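How old films are kept safe

Have you ever wondered where a movie goes when the cinema stops showing it? Some movies are more than 100 years old, and people must take good care of them.
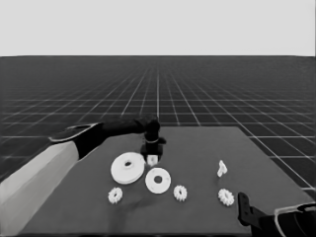 BURHOLM, 2026-07-31 – Before computers, a movie was a very long strip of small pictures, wound on a reel. The strip ran through a machine with a strong lamp, and your eyes saw the pictures as moving.

Old film can shrink, fade or get sticky. It can even smell like vinegar! So the Itora film archive keeps its 3000 reels in cold, dry rooms.
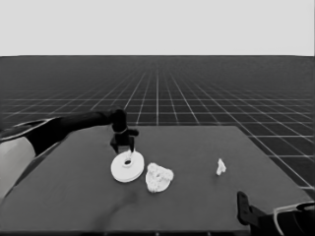

A gray table on a floor with grid lines.

Odette Huet repairs film at Itora. She wears cotton gloves and closes each tear with thin clear tape. "In April I repaired one reel of a circus film," she says. "It had 2 big tears, and one was just across the face of the clown."

After the repair, a scanner copies every picture to a computer – but the old reel is kept also, because computer files can get lost. 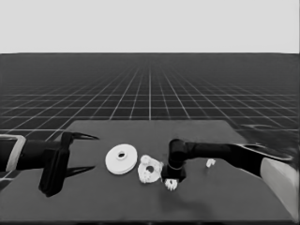

Black robotic arm at the left side of a table.

Word to know: an archive is a place where old things are stored, so people can study them later.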